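Busside Table Booth, Set-up Guide
Section 3: Covering the walls and placing the tabletop

Written by Inès Bailly. Corrections by Eimear Nic Aodha.
Revised Thursday, August 23, 2018

Please read this section to the end before you cut any paper. The frame of the booth must already be standing, with the two rear posts and the two side rails tightened as explained in Section 2. The three wall panels should still be lying flat on the floor.

What you need

One roll of wallpaper with a small repeating pattern
Arwood wallpaper paste, one packet of 80 g
A bucket and a flat brush
A soft cloth, a ruler and a sharp knife
The tabletop with stone pattern
The wall clips from bag 5

Choosing the paper

A pale paper with a small ornament is the easiest to work with. When the flowers stand in staggered rows, please pay attention that each second row is moved to the side. Two strips that look correct at the top can be wrong one row lower. Buy all the paper from the same print batch, as the background color can be a little different from one roll to the next.

Covering the panels

1. Mark the back side of each panel with a pencil: LEFT, BACK or RIGHT. Draw also a small arrow that points up.

2. Pour 500 ml of cold water in the bucket. Add the paste slowly while you stir. Wait until there are no more lumps.

3. Cut the paper for the back panel first. Leave 3 cm extra on every side.

4. Put the paste on the panel and not on the paper. Begin in the middle and brush toward the edges.

5. Lay the paper with the pattern upright and press it with the soft cloth, from the center to the outside. Small bubbles normally go away during the drying. A large bubble must be lifted and pressed again.

6. Cover the left and the right panels in the same manner. Before you press, hold each one next to the back panel and compare the height of the rows. They should meet in the corner at the same level.

7. Let the panels dry flat overnight. Then cut the extra paper with the knife and the ruler.

CAUTION: Do not cut wet paper. It tears, and the white line which remains is very visible on a pale pattern.

CAUTION: Keep the knife closed when it is not in your hand.

Note: If the paper is thin, a dark panel can be visible through it. In this case paint the panel white before step 4.
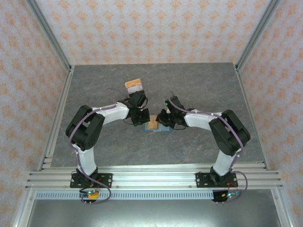 Mounting the panels

8. Slide the back panel between the two rear posts. It must go down all the way until it touches the rear edge of the table frame.

9. Place the left panel, then the right one. Fix each with the clips, beginning with the lowest clip. Do not push hard on the paper side, your fingers can leave marks.

10. Look at both corners from the front. If the rows do not meet, open the clips of the side panel and move it a little up or down. Close the clips again.

Placing the tabletop

11. Wipe the side rails. Small pieces of dry paste under the tabletop will make it rock.

12. Lower the tabletop between the rails with two persons, the rear edge first. The veins have no correct direction, so you can turn it as you prefer.

13. Press on each corner. If one of them moves, put a felt pad from the Onishi bag below this corner.

Putting blocks and trays on the table

The tabletop is gray, and objects in warm colors are easy to find on it. Orange, tan and blue are all good choices. Gray pieces are more difficult to see between the veins. If you use a small tray or base, place it near the middle first and then arrange the blocks with respect to it. For the Flirkum block set, please see the layout sheets in Section 4.

Note: Do not slide heavy pieces across the surface. Lift them and put them down.

Cleaning

Walls: dry cloth only. For a stain, use a soft white eraser with little pressure.
Tabletop: damp cloth with a drop of dish soap, then a dry cloth.
Posts and rails: dry cloth.

Keep the rest of the wallpaper roll. You will need it in case a panel must be repaired, and the same print is not always sold the next season. Replacement clips can be ordered again from September.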